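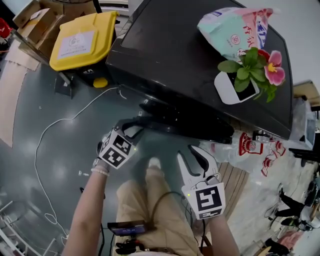
Kalkidan Gebremichael wrote to ask whether a flat mop with a two-tank bucket leaves fewer streaks on a dark floor than a string mop does, and whether the Gernum in particular is worth the money. The short answer to the first part is yes, if you change the pads often enough. The second part depends on how much floor you have and how you feel about the bucket.

Gernum Flat Mop and Two-Tank Bucket
Reviewed Jul 7, 2023
Price paid: $67
Pads included: 4

I bought the Gernum to replace a Katov string mop that I had used for years and never liked much. The Katov cleans well enough. It also puts down a lot of water, and on a dark floor every bit of that water dries into a mark you can see from the doorway. I wrote about string mops last August and got more mail about streaks than about anything else, so that is what I paid the most attention to this time.

What you get

The box holds a handle in two sections, a flat head, the bucket, the four pads and a folded sheet of instructions. The head is 17 inches wide. Putting the handle together takes a minute and no tools. The lower section twists into the head and locks with a collar. The collar has to be turned harder than you would expect. If it isn't fully tight, the handle slips down a little each time you lean on it, and the instructions don't mention this.

The bucket has two sides. Clean water and cleaner go in the larger one. The smaller one takes the dirty water that gets squeezed out of the pad. To wash the pad you stand the head upright, push it down through the clean slot, then pull it up through the narrow slot, which scrapes it off. You do this two or three times and the pad comes out damp.

Mopping

On a smooth hard floor the head glides easily and follows the handle without flipping over, which was my main complaint about the Fundier mop I tried before this one. The Fundier's joint is too loose. If you change direction quickly the head turns on its back and you have to stop and kick it flat again. The Gernum's joint is stiff when new. It loosened up a little after the first few uses and has stayed the same.

I used it in a kitchen, a hallway and a spare room with a dark gray floor. The gray floor is the hard test. Light floors hide streaks and show dirt. Dark floors hide some dirt and show streaks, lint, bare footprints and the place where you set the bucket down. With a fresh pad and plain warm water, the gray floor dried even, apart from a line along one wall where I had gone over the same strip twice with a pad that was overdue for a rinse.

With cleaner in the water I got worse results. The instructions call for a full cap. A full cap left a haze that I could see in the afternoon and had to mop off again with plain water. Half a cap was better, and a small splash was better still. I have had the same experience with every mop I have tested, and I think most people who complain about streaks are using too much cleaner. Try plain water first.

Edges and corners are fine. The head is a rectangle and the pad wraps slightly over the sides, so you can run it along a baseboard and pick up the dust that sits there. It doesn't fit behind a toilet. At 17 inches it is too wide, and turning it lengthwise doesn't help much. The Brøndum compact has a narrower head and is the better choice for a small bathroom, although it takes more passes everywhere else.

Sticky spots need some work. The pad has no scrubbing strip, and dried juice by the refrigerator took several passes and then a rag. The string mop was better at this. It holds more water and you can leave it sitting on the spot.

Pads

The pads attach with hook-and-loop strips and come off with a pull from one corner. I wash them in the machine on warm, with no fabric softener, and hang them up. They have kept their shape. One has started to fray at the seam and I expect it to be the first to go.

Four pads are enough for one session in a normal-sized home. I change to a clean one when I change rooms. You can keep rinsing the same pad in the bucket, and the instructions suggest that you should, but the pad never comes completely clean that way and by the third room it is moving gray water around. This is the other cause of streaks. Extra pads are sold separately and I would buy a second set.

Go over the floor with a broom or a vacuum before you start. A flat pad pushes hair and crumbs into a roll along its front edge and then leaves the roll behind when you lift it.

The bucket

I have mixed feelings about the bucket. Keeping the dirty water apart from the clean water does work. At the end of the kitchen the dirty side was brown and the clean side was still clear enough to keep using.

It is a heavy thing to carry when full, though, and the carrying handle sits off center, so it tips toward the clean side until you have used some of the water. There are no wheels. The drain plug for the dirty side is small and lets water out slowly. I gave up on the plug and now pour it out over the tub. The slots also catch hair, which you have to pick out with your fingers or an old toothbrush.

It needs to be dried before it goes back in the closet. I left it wet for a few days once and it smelled.

Compared with the others

The Katov string mop costs less, handles sticky messes better and leaves far more water behind. I would keep it for a garage or a mudroom.

The Fundier is lighter and stores in less space. The loose joint rules it out for me, but I know people who don't mind it.

The Brøndum compact is the one I would buy for an apartment with little hard floor. It comes with an ordinary single bucket, so you will be changing the water more often.

Should you buy it

For a dark floor of any size, I would buy the Gernum over the other three. The head is well made, the pads last and the floor dries quickly. If you already own a flat mop you like, a stack of extra pads and less cleaner will get you most of the same result for a lot less than $67.

Kalkidan also asked about using it on waxed wood. I haven't tried that and don't have a waxed floor to try it on. The instruction sheet says sealed floors only.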